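Who leaked the Buvden bypass memo? Gossip thread, carry on here

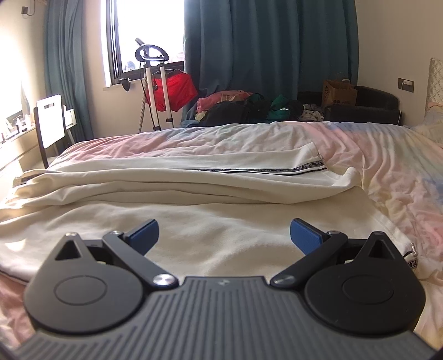
Folded trousers on a bed

tealeafreader
Right, old thread hit its limit so I'm starting a new one. For anyone catching up: a memo about the Buvden bypass turned up in half the inboxes in town, saying the route past Skovberg had been settled before the consultation even opened. Since then the council leader has been smiling at everyone like a man with toothache, and the whole of the tea room has a theory. Mine is that it came from his own side. You don't get a memo like that unless you were copied in, and only 22 people were.

marshgate_mo
Where are you getting 22 from? I heard it went to all the group leaders and their offices, so it'd be a lot more than that.

tealeafreader
It's on the memo, Mo! Top of the second page, the distribution list. Unless somebody's PA forwarded it, which I grant you is possible — they forward everything, I once got the minutes of a meeting about parking at the crematorium.

Old Ferryman
My money's on Ruan Buthelezi. He wanted the deputy's job, didn't get it, and a month later this lands. He was in the Zestitz that same evening having a long supper with the woman from the Rebane ward, and those two haven't spoken since the library vote.

pippa_k
Oh come off it. He eats in the Zestitz all the time, it's the only place open after a full council. I've had supper in there with people I can't stand. Doesn't mean I'm plotting.

Old Ferryman
Did you take a corner table and stop talking when the waiter came over?

pippa_k
Yes, as it happens, because we were talking about my sister's divorce.

quietbackbencher
Long time reader, don't post much. I used to work in the building (not saying which floor) and I'd be careful about pinning it on Buthelezi. He's a grumbler, he does his grumbling out loud and in front of people. Whoever did this was patient. They sat on it until the petition got to 3928 signatures and then out it popped the next morning. Look at who was looking after the petition.

marshgate_mo
Ooh. You mean the Skovberg lot?

quietbackbencher
I don't mean anyone. I'm saying look.

tealeafreader
I love it when you lot who "don't mean anyone" turn up, you're the reason I pay my broadband bill. But the Skovberg independents only have 2 seats and neither of them was on the list, so someone would still have had to hand it over.

Dunmore
Can I be boring for a minute? Does it matter who leaked it? If the route was fixed before the consultation, that's the story. We've had nearly 5 pages in the old thread on who sat next to who at supper and I don't think one post about the houses on the Rebane side that'll have the slip road at the bottom of the garden. My mum's in one of them.

Old Ferryman
It matters because if it's Buthelezi there'll be a leadership vote by December and the whole thing could get torn up. So it matters to your mum too.

Dunmore
Or they swap one smiling man for another and build it anyway. That's what happened with the swimming pool.

pippa_k
I'm with Dunmore on this. Also the memo says "preferred", it doesn't say "settled". I've read it twice now. People keep quoting a word that isn't in there.

tealeafreader
Fair point, and I've been doing it myself, sorry. I still think "preferred, subject to presentation" is a pretty cheeky thing to put in writing though. Presentation to who?

marshgate_mo
To us, love. We're the presentation.

quietbackbencher
The stream from tonight is worth going back to. Item on the cycle racks, go to when the leader is asked about "internal correspondence". Watch who in the row behind starts hunting for a pen.

Old Ferryman
Just watched it. That's not Buthelezi's seat.

quietbackbencher
No.

Dunmore
Has anybody got the address for sending in objections? The link on the council page goes to the one for bin collections.

pippa_k
I'll message it to you, I had to ring up for it.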